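Home » Reviews » Hand tools and trimmers

Titton 18 V Topiary Shear, reviewed

Posted 21 April 2021

I have used the Titton cordless topiary shear since December, mostly on boxwood balls and cones in pots, plus one yew spiral that I inherited in poor shape. It replaced an older Pundine shear with a built-in battery that would no longer hold a charge. I paid $191 for the kit with one battery, the charger and a blade cover. The hedge blade is sold separately and I did not buy it.

The cut is good. On soft new growth the Titton leaves a clean edge and the leaves don't brown at the tips the way they did with the Pundine. On older boxwood stems it slows down at pencil thickness and stalls a little past that. I keep bypass pruners in my back pocket for anything thicker and would do that with any shear this size.

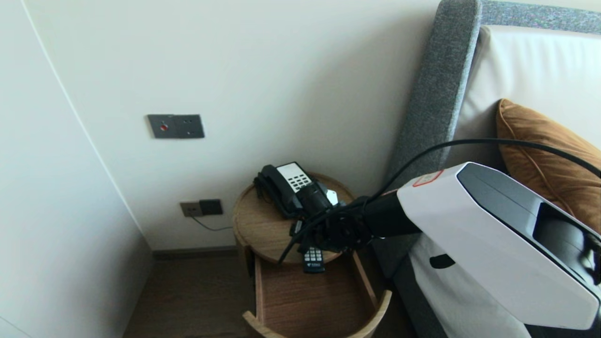
Balance is the weak point. The battery sits at the very back of the handle, so the nose tips up when you hold it level. On a ball this doesn't matter much, as you are turning your wrist the whole time. On the flat top of a cube I had to press down a bit to keep a straight line, and my forearm was sore after the third plant. The Pundine was lighter and easier to hold flat, even if it cut worse.

The safety switch has to be pushed forward with the thumb before the trigger will work. It is stiff. With thin gloves I could manage it, with leather ones I had to shift my grip every time. Left-handed users should try it in a store first, as the switch is only on one side.

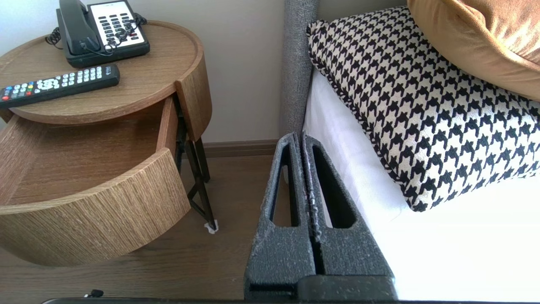 Blade changes take 2 screws and a hex key. The key comes in the box but there is nowhere on the tool to store it, and mine was lost inside a month. The blade itself is a narrow piece with the teeth covered by a plastic sleeve. Once it is off the tool it is easy to put down and forget, so I keep the spare in the nightstand drawer, the one under the black phone and the TV remote, along with the manual and the oil bottle. Clean the gear housing while you have it open. Boxwood sap gets in there and sets hard.

Battery life depends on the plant. I got through six medium pots of boxwood on one charge, with some left over. The yew spiral used up a full battery by itself. In cold weather run time dropped by a third or so. A full charge takes longer than I would like, and there is no fuel gauge on the battery, only a light on the charger that goes from red to green.
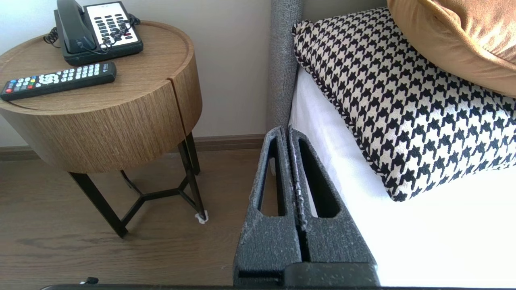

Round bedside table in a medium-brown wood grain.

Noise is low for a powered tool. I have trimmed the pair of cones by the front step early in the morning and had no complaints. It does vibrate more than the Pundine, mainly through the front grip.

I also borrowed a Yuan shear for a weekend to compare. The Yuan has a longer blade and is faster on cones and low hedges, but it is clumsy for tight curves and I took a notch out of the spiral with it. For animals, letters or anything with an inside corner I would pick the Titton. For plain hedging, the Yuan.

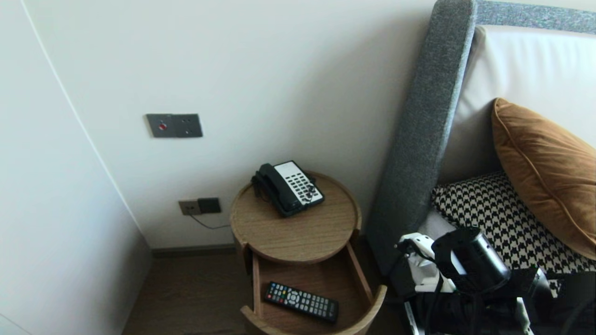

The charger is a plain block with a short cord and no wall mount. The cord is my main complaint with the kit. I charge indoors over winter, and in a room where the outlet is low on the wall next to a bedside table, with a black cable already dropping down behind it, a short cord leaves the charger sitting on the floor. Measure before you pick a spot, or use an extension. In the garage I put it on a shelf beside the socket and it was fine.

Parts were easy to get. I ordered a spare blade from Netik, who also stock the battery and the sleeve, and the part number in the manual was correct. The warranty card has to be mailed in, which seems old-fashioned.

After roughly 1,000 feet of edges and curves, going by my own guess, the original blade is still usable with a quick touch-up on a diamond file. The paint has worn off near the tip. No rust so far, though I oil it after each use.

Good points: clean cut, quiet, parts available.
Bad points: back-heavy, stiff switch, short charger cord, no place for the hex key.

I would buy it again for pots and small shapes.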